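September, 7:15 Uhr
Von der Redaktion des Hausbriefs Hernbridge

Schuhe aus, bitte: Ein Wort zum Flur

Der Herbst kommt, und mit ihm kommt der Dreck. Wer im Haus Hernbridge wohnt, kennt den Ablauf: Bis Ende August läuft man barfuß durch die Küche und hält sich für einen ordentlichen Menschen, dann regnet es zweimal, und der Flur sieht aus wie der Feldweg nach Farnesden. Im letzten Brief hatten wir gefragt, wie es die Hausgemeinschaft mit den Straßenschuhen in der Wohnung hält. Es kamen 138 Zuschriften, mehr als zur Heizungsumstellung und deutlich mehr als zur Frage, ob wir diesen Brief überhaupt weiterführen sollen.

Die Lager sind schnell beschrieben. Die einen ziehen an der Wohnungstür alles aus und erwarten das auch vom Besuch, vom Paketboten und vermutlich vom Notarzt. Die anderen finden, ein Gast auf Socken sei ein Gast im Nachteil, besonders wenn die Socken ein Loch haben. Dazwischen gibt es eine stille Mehrheit, die beim Eintreten ruft, man könne die Schuhe ruhig anlassen, und dann den ganzen Abend auf den Teppich schaut.

Eine Zuschrift aus dem Hinterhaus schlägt vor, das Thema gar nicht erst anzusprechen und einfach ein paar Schlappen in verschiedenen Größen hinzustellen. Wer sie sieht, versteht. Wer sie nicht sieht, hätte auch die Bitte überhört. Bei offenen Modellen mit breitem Riemen ist die Größenfrage halbwegs gnädig, die Ferse darf notfalls hinten überstehen. Filzpantoffeln sind schöner, werden aber nach zwei Wintern zu etwas, das man Fremden nicht mehr zumuten möchte.
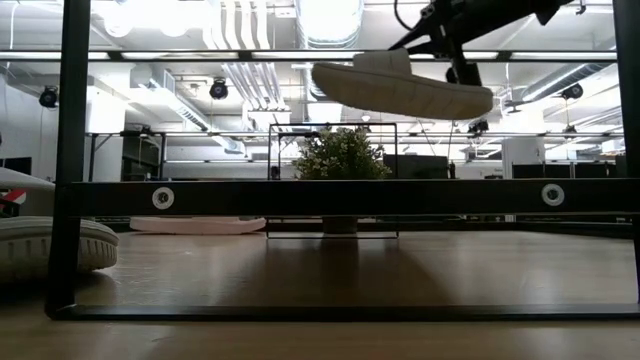 Was sich im Flur bewährt hat

Eine Matte draußen und eine drinnen. Die äußere darf hässlich und borstig sein, die innere sollte in die Waschmaschine passen. Eine Leserin schreibt, ihre alte Matte trage das Wort Willkommen und sei damit das Einzige in ihrer Wohnung, das vor acht Uhr freundlich ist.

Ein Platz zum Sitzen. Schnürsenkel im Stehen zu lösen ist eine Sportart, die ab einem gewissen Alter in den Türrahmen führt. Ein Hocker genügt, solange man ihn nicht als Ablage für die Post benutzt. Man wird ihn als Ablage für die Post benutzen.

Wenig Auswahl. Im Flur steht, was in dieser Woche getragen wird, der Rest wandert in den Schrank oder in den Keller. Wir haben es in der Redaktionswohnung ausprobiert und hatten 5 Tage lang einen Flur wie aus dem Prospekt. Dann kam Besuch aus Dastovside, mit Wanderstiefeln.

Sommerschuhe waschen, bevor sie verschwinden. Badeschlappen aus Schaumstoff vertragen lauwarmes Wasser, etwas Spülmittel und eine alte Zahnbürste - auf die Heizung gehören sie danach nicht. Man stellt sie an die Luft und wartet. Wer sie ungewaschen in die Kiste legt, bekommt im Mai genau das zurück, was er hineingetan hat, nur gereift.

Paare zusammenlassen. Klingt banal, ist es aber offenbar nicht: Auf dem Fundbrett im Treppenhaus warten seit dem Hoffest mehrere einzelne linke Schuhe. Die rechten müssen irgendwo ein geselliges Leben führen. 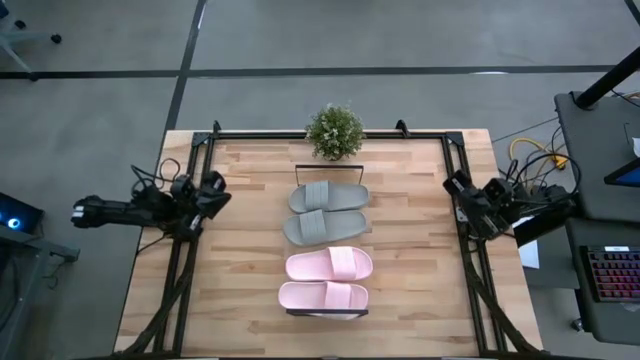

Darf ich mein Schuhregal ins Treppenhaus stellen?

Leider nein, auch kein schmales. Das Treppenhaus ist Fluchtweg und muss laut Hausordnung frei bleiben. Eine Fußmatte vor der eigenen Tür ist erlaubt, ein nasses Paar darauf wird bis zum Abend geduldet.

Noch kurz das Übrige. Der Schuhputzkasten der Hausgemeinschaft steht wieder im Waschkeller. Schwarze Creme ist reichlich da, braune ist leer, und die farblose hat jemand ausgeliehen, der sie hiermit gern zurückbringen darf. Die Tauschkiste für Kinderschuhe steht bis Ende Oktober neben den Briefkästen. Gummistiefel gehen am schnellsten weg, Lackschuhe bleiben liegen.

Für den nächsten Brief suchen wir Erfahrungen mit Kellerfeuchte, gern auch gute. Zettel bitte in den Kasten am Eingang Tautahi, Annahme bis 18 Uhr.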